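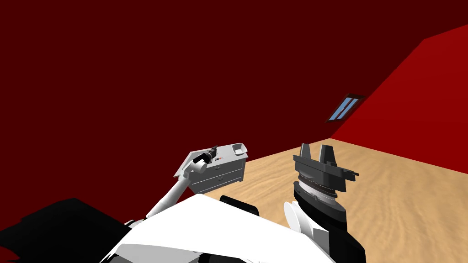 Red paint scares people, and I think that's a shame! When Xiaoyan Jia and I started planning the February color evening at Lotetti, half the replies we got were some version of "I'd love it, but I'd never dare." Well, this is the year to dare. The trick is to stop thinking of red as one color. Put a very dark maroon on the long back wall and a brighter, more saturated red on the wall beside it, and the corner does all the work that trim would normally do. A small window in the brighter wall, with a dark brown frame and light blue panes, looks wonderful against it, and a sandy floor keeps everything from getting heavy.

Hongjun Fang painted his dining room this way last August and swears he'll never go back to cream. He went through 22 sample cards before he settled on a pair (his sister Wenjie still has them in a shoebox), and he'll be bringing the whole lot along for people to hold up and argue over.

Print this item | E-mail this item

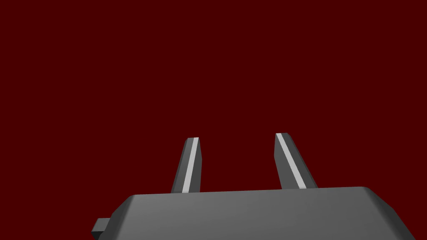 2 min read

Now, a few things we learned from Hongjun's room. Dark red needs a tinted primer, gray for preference, or you'll be on your fourth coat and still seeing patches. Paint a big piece of card first and move it from wall to wall for a couple of days, morning and night, because red under a lamp is a completely different animal. And go matte! Shine shows every bump in old plaster, and most of us have old plaster.

Lilian Mutiso will talk about mixing your own reds from earth pigments, which I've been begging her to do for ages. She has a brick color going at the moment that I want on every door in my house.

The evening is on Friday, February 9, 2018, in the upstairs room at Lotetti. We have 11 places left. Wear something you don't mind getting splashed, and bring a photo of the wall you're worried about.

Print | E-mail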